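Chapitre 4
Dimensionner et budgéter un poste de saisie manuelle

4.1 Position du problème

Le prix catalogue d'un préhenseur ne représente qu'une fraction du coût d'un poste. Le présent chapitre traite de l'établissement du budget initial, du choix entre achat et location, et de la planification des remplacements. On suppose acquises les notions d'amortissement linéaire du chapitre 3.

Le cas suivi est celui de l'atelier Nerivside, dont le plan d'équipement a été rédigé par Waltraud Vogler et révisé par Cillian Keane. Le poste comprend 2 préhenseurs tenus à la main, une table, les supports et le câblage. L'enveloppe allouée est de 3000 euros hors taxes, main-d'œuvre exclue.

4.2 Postes de dépense

On distingue les dépenses d'acquisition, les consommables et les dépenses d'installation. Ces dernières sont fréquemment sous-estimées : à Nerivside, le premier devis omettait les câbles et leur cheminement au sol, soit quelque 140 euros. La surface de travail se choisit d'après l'amplitude des deux bras et la taille des pièces manipulées.
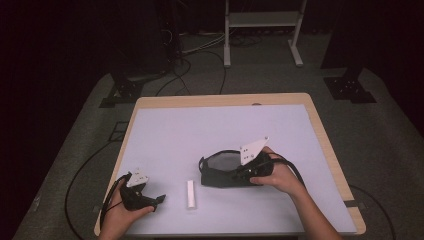
Les pièces de petit diamètre imposent des doigts plus fins, donc une usure plus rapide. Keane retient un jeu de doigts de rechange par préhenseur et une durée d'amortissement de 3 ans pour l'ensemble, table exceptée. Les supports, réutilisables d'un poste à l'autre, sont imputés au budget général de l'atelier.

La section 4.3 établit le tableau de financement correspondant. Les variantes en location sont reportées à la section 4.5.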